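Notebook, March, late morning

Trying the parked list again, because the last go fell apart before lunch. The rule is simple: whatever pops into my head while I'm on the Bendetti draft goes on the yellow pad and I keep typing. No looking it up, no quick email, no tab.

First block, 2 interruptions. Both were me (of course). One was the Bunting invoice, which could easily wait, and the other was wondering whether we still have that old Jurko handbook. Wrote them down, kept going. Felt itchy for a minute and then it passed!

Second block was worse. 4 things on the pad, and I caved on one and went to check the Prikent calendar — lost the thread completely and had to reread a whole page to find my place.

Clifford Morin says I should put the pad behind me so I have to turn around to write on it. Worth a try, though I suspect I'd just stop writing things down and carry them in my head, and that's how I got into this mess. Clifford, if you're reading this, I'll do it your way tomorrow and log it properly.

Home stuff that landed on the pad: call the dentist, fold the gray sweater on the bed.

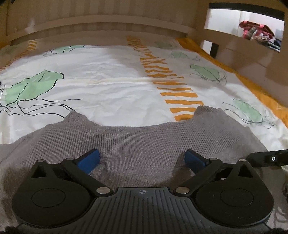
After lunch

Shorter blocks. Phone in the drawer, door shut. Draft is up to section 2 and I want the next part done before I open mail.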